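How to Test Your Memory with Jukis and Read the Results

Random restarts, files that won't unpack and installers that stop halfway with a checksum error often come from bad memory. Jukis is a small free tool that checks RAM before Windows loads, so nothing else is using the memory while it works. This guide covers version 2 and was last checked on April 14, 2025.

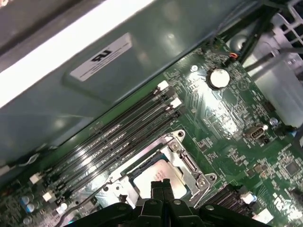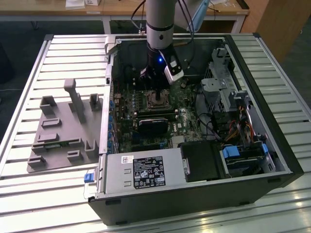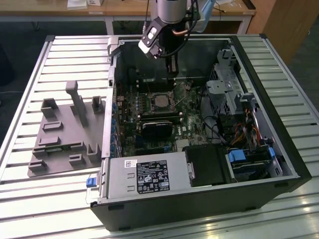
A desktop computer with its case open.

What you need

- A USB stick you can erase. Any size will do.
- The Jukis download, which also contains the Bogdan boot writer.
- A free evening. The full test is slow.

Step 1. Write the USB stick

Unzip the download to a folder on your desktop. Plug in the stick, open the folder and run Bogdan as administrator. Pick the stick from the drop-down list and check the drive letter twice -- Bogdan erases whatever you select and does not ask again. Click Write and wait until the bar turns green. If Windows then offers to format the stick, click Cancel.

Step 2. Boot from the stick

Restart the computer and press the boot menu key. On most boards it is F8, F11 or F12. Choose the USB entry. If you see two entries for the same stick, take the one that starts with UEFI.

If the stick is not listed at all, go into the BIOS setup, turn off Fast Boot, save and try again. Some laptops also need Secure Boot switched off. Write down what you changed so you can put it back later.

Step 3. Choose a test

Jukis opens with a plain menu. Use the arrow keys, as the mouse does not work here.

Quick runs one pass with the simple patterns. It finds modules that are badly broken and misses most of the others.

Full runs all patterns. Let it finish two passes before you trust a clean result. This is the one to use if your computer crashes only now and then.

Range tests a single block of memory. You only need it if an earlier run showed errors and you want to repeat them faster.

Press Enter to start. You can stop at any time with Esc, and the log up to that point is saved to the stick.

Step 4. Read the log

Back in Windows, open the file jukis.log on the stick with Notepad. A line with an error looks like this:

PASS 1 PATTERN 6 BLOCK 3373 ERRORS 274

The block number tells you where in memory the error was found. The last number is how many times the value read back was wrong. One error is enough to call the test failed. A high count does not mean more damage than a low one.

If every error falls in blocks close to each other, say 3373 to 3803, one module is the likely cause. If they are spread over the whole range, suspect the memory settings first. Load the BIOS defaults, which turns off XMP or any manual timing, and run Full again.

Step 5. Find the bad module

Shut down, switch off the power supply and hold the power button for a few seconds. Take out all the modules but one and run the test. Then swap in the next one, using the same slot each time. When you have a module that passes, try it in the other slots as well. A good module that fails in one slot points to the board.

Check your motherboard manual for the slot to use with a single module. It is often the second one from the processor, but not always.

Common problems

Screen stays black after the menu: start again and press V at the menu for basic video mode.

Log file is empty: the stick was removed before Jukis had finished saving. Wait for the "Safe to remove" line.

Amount of memory shown is too low: integrated graphics takes a share. Jukis cannot test that part.

Jaltero users: the Jaltero system monitor keeps its own memory warnings, and they stay on screen after you replace a module. Clear them under Tools, History, Reset.

Written by Hidayah Yeoh

Next guide: Checking temperatures with Jorkdale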